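Half seven and Zlata still hadn't found the lid.

She'd tried the drawer, the other drawer, under the sink. Pasta for 12, Svatopluk had said, as if twelve people just fell out of the sky on a weeknight. Well, they did. They were falling out of Predden station about now, with their coats and their bottles and their opinions.

"Is it on yet?" From the hall. Ustyna, one boot off.

"Is what on."

"The water."

"Nearly."

It wasn't. The water was in the pot, that was as far as it had got. She'd been stood there looking at the wall for a good minute, thinking about her mother's kitchen in Skollov, the spoons on their nails, the one you weren't allowed to touch. Jam only. Touch it with onion on your hands and you'd hear about it till January.

And she'd gone and hung hers up exactly the same way. Thirty-one years old, six hundred miles off, her own rent. Spoon on the right, spatula on the left.
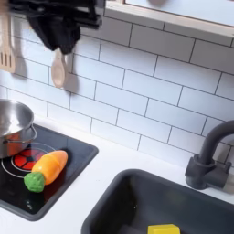
*The spoon wall, Zlata's kitchen.*

The door went. Maëlle, early, dripping, holding a carrier bag at arm's length.

"I brought leeks."

"Why leeks?"

"They were there."

Leeks then. Fine. Zlata shoved the board across and Maëlle started hacking, big uneven rounds, half of them rolling off onto the floor. Ustyna came in with the boot still on and trod on one.

"Svyatoslav's bringing the letter," she said.

Zlata didn't turn round. "He's not."

"He said he is. He said you should read it before you sell, it's only fair, she wrote it to both of you."

Salt. Where was the salt. Three hundred a month she'd sent home, every month, and he'd had the house and the garden and the letter, and now he was bringing it here, tonight, in front of Svatopluk and all his cousins. With leeks.

"Zlata."

"I'm cooking."

"You haven't turned it on, love," said Maëlle.

She turned it on. Then she took the spoon down, the pale one, and it was so light. She always forgot that. Her mother's had been dark right up the handle, black nearly, and it smelled of plums even in spring. This one smelled of nothing. She'd bought it at the Plonar shop the week she moved in, and she had never made jam with it, not once. Never made anything with it realy. Bit of soup.

"Give me the onions," she said.

"You said no onions."

"I know what I said."

She chopped them herself, fast, badly, eyes streaming, and didn't wash her hands after. Picked the spoon straight up. Ustyna was watching her but she kept quite for once.

Voices on the stairs. Svatopluk's big laugh, somebody dropping something, somebody swearing. And behind them, slower, one step and then a wait, one step and then a wait, her brother.

"Lid's on top of the fridge," said Maëlle.

"Leave it," said Zlata. "Get the door."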